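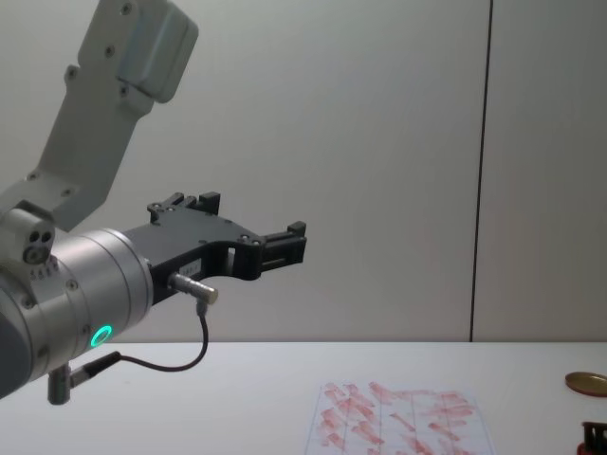 Photo: Kaltley Community Help / submitted by member

Open day at Jakenow – what can a visitor ask to see?

4 min read · 2 comments

Question
I will go to the open day of the Jakenow robot lab in Kaltley with my daughter. On the program is written "stamping and marking on grid paper, two arms". Is it a real demonstration, or do we only look through a glass? She is shy and I would like to prepare her. Also, must we register?

Answer 1
yes register, it was full in December

Answer 2
I visited in December, so I can tell what I know. You stand quite near to the table, behind a line on the floor. The two arms work over one white table and the paper lies between them, with red marks in the squares.

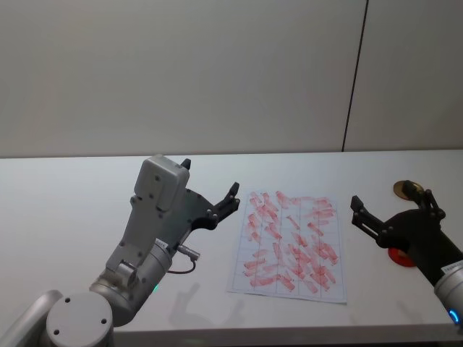
Pluseck Newsletter, no. 4, p. 2

The guide explained that a neat mark is more difficult than it looks, because the paper can move a little. Between two runs there is a pause, and this is the best moment for questions. My son asked how the grippers know where to stop – he got a long and friendly answer, with a drawing.

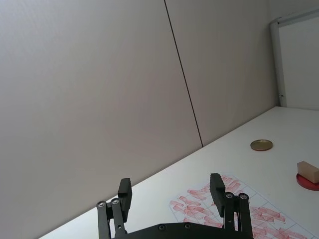

If your daughter is shy, take the first group in the morning. It is smaller and the guides have more patience. The walk from the Takács bus stop is around 2,000 steps, so wear good shoes. For the registration you need only an e-mail address, but please check the page again the day before. The hour of my group was changed and I saw it too late.

Shares: 2
Contact | © Kaltley Community Help | Back to top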